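4. Recording cattle movements

Use this section once your holding and your herd mark have been entered (see section 3). Every animal that comes on to or leaves the holding needs a movement record in Olwood, even if it is only away for a night.

Before you start

Have the ear tag numbers to hand, and the holding number of the other farm, market or abattoir. Olwood will not save a movement without both.

Recording animals off

1. Open Herd and choose Movements, then New.
2. Select Off.
3. Type the holding number of the destination. If you have used it before, the name appears after the first few digits.
4. Add the animals. Scan each tag with the stick reader, or tick them in the list.
5. Enter the date the lorry left – not the date you are filling in the form.
6. Press Check. Any tag shown in red is not on your register and must be put right before you go on.
7. Press Send. The status changes to Waiting, and then to Accepted.

Note: A batch can hold up to 45 animals. Split larger loads into separate batches with the same lorry reference.

Caution: Do not press Send twice. A second press makes a duplicate record, and duplicates can only be cleared by the Cemby support desk.
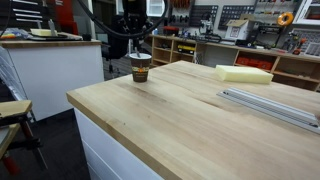
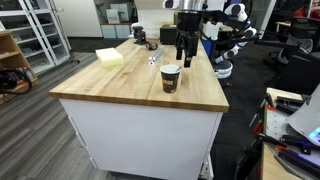
Kidus Ambaye wrote in to say that step 5 caught him out in his first season: he had been putting in the evening he sat down to the paperwork, and 2 of his batches came back as mismatched with the buyer's record. To change a date after sending, open the batch, choose Amend and give a reason. Amendments are kept in the history and cannot be deleted.

Recording animals on

1. Open Movements. Batches sent by other Olwood users are listed under Incoming.
2. Read the tags as the animals come off the lorry and compare them with the list.
3. Press Confirm if they match. If a tag is missing or extra, press Query and leave the batch open.
4. For sellers who do not use Olwood, choose New, then On, and enter the details by hand.

Note: Incoming batches stay in the list for 3 days. After that they move to Overdue and a reminder is sent to the main account holder.

If a batch shows error 529, the link to the register is down. Leave the batch as it is – it will be sent again once the link is back.

Shared grazing is covered in section 5.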